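Heltell open day, quick write-up

Posted Sunday, November 8, 2020

Typing this up on the train so excuse the state of it. Meant to do it on the night, didn't.

Heltell make and test kitchen storage. Boxes, lids, jars, the seals that go in the lids. I've got a cupboard full of their stuff at home, so when the open day came up I put my name down straight away. It was meant to be in May, got moved, then moved again. 30 places, all gone apparently. Masks on, gel at the door, windows open, bring a jumper if you go to the next one.

Getting there. Bus 8 from the station, get off at the Rivivach building, walk round the back past the bins. The front door is a different firm and they will not let you in, I tried. Sign for Heltell is small and on the inside of the glass. Two quid on the bus, exact money helps.

First half hour was a talk. Slides. Bit long. The useful part was about why lids stop fitting – most of the time it's the seal that has gone stiff, and people bin the whole box when a new seal would sort it. They sell the seals on their own but only through the Zistura shop, and you have to know the old size code, which is on the base in letters so small I needed my phone torch. Someone asked why the code isn't bigger. "We've been asked that" was the answer.

Then upstairs, the bit I came for. I was expecting a lab and it's really just an office floor. Desks, white cupboards, coats on hooks by the stairs. Nice enough and much warmer than the talk room. We went up in two lots and I was in the second, so by then the biscuits were gone.

The boxes with the locking flaps were what most people wanted to look at. I had always thought of these as lunchbox things but they do them long and narrow too, for spaghetti or a cucumber or whatever.
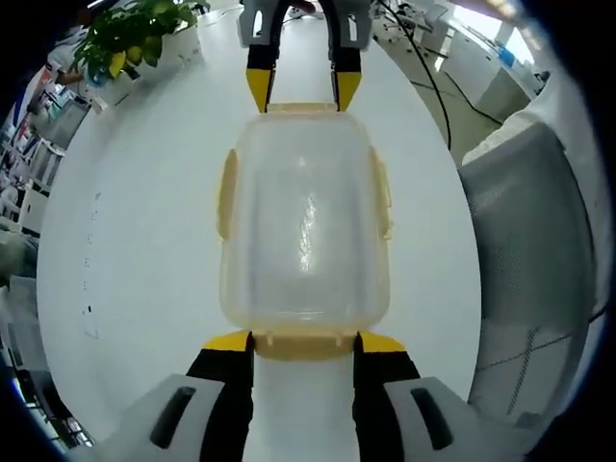 One of the flap-lock boxes held in a gripper over the white table upstairs, plant at the back.

Frosted sort of plastic, a touch yellow, with the flaps in a pale amber and the rim amber too. Prettier than the ones I've got, mine are plain blue. There were little raised nubs on the thicker end of the rim and I forgot to ask what they were for. Annoyed about that. If anyone knows, comments are open.

Things I did ask about, in no order:

Curry stains. No cure. Rinse cold first, then washing up liquid, then leave it on a sunny windowsill. Helps a bit with tomato, hardly at all with turmeric.

Dishwasher. Top rack, flaps open. I've been doing mine shut for years and yes, that's why one snapped.

Freezer. Fine but leave a gap at the top, and let it stand a few minutes before you pull the flaps. Cold plastic and impatience, that was how they put it.

Smells. Store them with the lid off. I know, takes up twice the room. There was a bit of a debate about this on the stairs, one lady swears by a sheet of newspaper inside and lid on. Going to try both with the onion box and see.

Lunch was from Saengthong, the Thai place on the corner, included in the ticket which I hadn't realised. Green curry or a noodle thing. I had the noodles. Very good, a bit heavy on the chilli for some. Eaten outside on the wall with our coats on, spaced out, and it did not rain, just.

After that a seconds table. Odd lids, boxes with scuffs, discontinued colours. Cash only, which wasnt on the email so half of us stood there like lemons. I borrowed a fiver and came away with 2 square tubs and a butter dish with no lid. The butter dish was a mistake.

Not so good: the talk, the queue for the loo, no map. Also no price list anywhere for the long boxes, and when I asked I was told to look at the Zistura site, where they aren't listed yet. So I still don't know what they cost.

Would I go again? Yes I think so, if they skip half the slides and give us longer upstairs. We only had time for a quick look and I could of stayed another hour. Next date isn't fixed, you have to go on the mailing list, form is on their site under Visits.

My stop, got to go. Will add the seal size codes when I've found my notes.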